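4.2 Comparing the two hand controllers

We ran both controllers on the same pair of arms, and I want to say up front that this was my favorite part of the whole project. Plotholm is the older of the two. It sends joint targets straight from the operator's gloves to the fingers, with a little smoothing in between (Mogens wrote the filter, and he still apologizes for it). Dradden also reads the gloves, but it lets the fingers give a bit when the motor current climbs. On paper that sounds like a small change. At the table it felt huge!

The task was jewelry. One hand has to hold something while the other hand does something to it, and the things are thin, light and very easy to knock over. We logged 1,224 trials in all, split evenly between the controllers, and kept the arms, the gloved hands and the operators the same throughout. Horațiu Hodoroagă drove most of the early sessions and I took over in January, so there is some operator drift in the numbers that we correct for in Section 5.

We also wanted to know how much the choice of view mattered. The fixed camera gives you both arms and the tabletop, and you can plan a reach from it without thinking too hard. The wrist camera is a different animal – you get fingers, lots of fingers, and whatever happens to be past them.

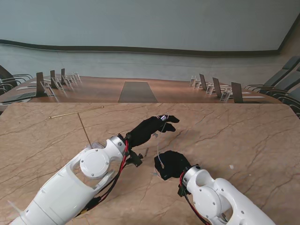
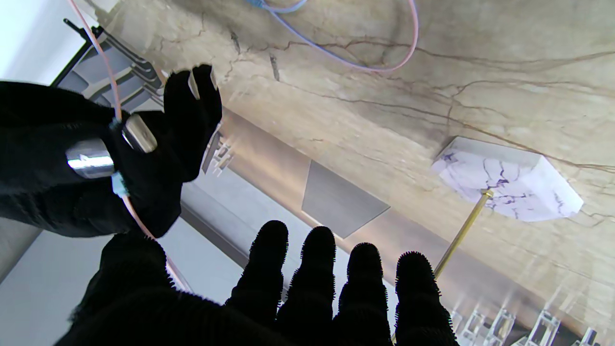

Figure 6. The two-hand setup at the stone tabletop, from the fixed camera (first) and a wrist camera (second).

With Plotholm, most of our failures came in the handover. The receiving hand would close on schedule, the giving hand would hold on a moment too long, and the piece would twist between them. I got better at timing my release, but I never got good at it. Dradden forgave a lot of that. Out of the 612 trials we gave it, 34 ended in a drop, against 263 for Plotholm, and that gap was bigger than any of us had bet on (Mogens owes me lunch).

Dradden did have one habit that drove me nuts. When a finger brushed the stone, the current went up, the finger relaxed, and I'd lose my pinch right as I was lining it up. We tried raising the threshold, and that helped with the table but made the handovers stiffer again. In the end we left it at the default for every trial reported here, so the comparison stays fair.

As for the views, operators who had only the fixed camera reached the first grasp sooner, while those with only the wrist camera made fewer corrections once they were close. Everyone asked for both. The per-operator times are in Table 3, and the threshold sweep is in the appendix along with the filter settings.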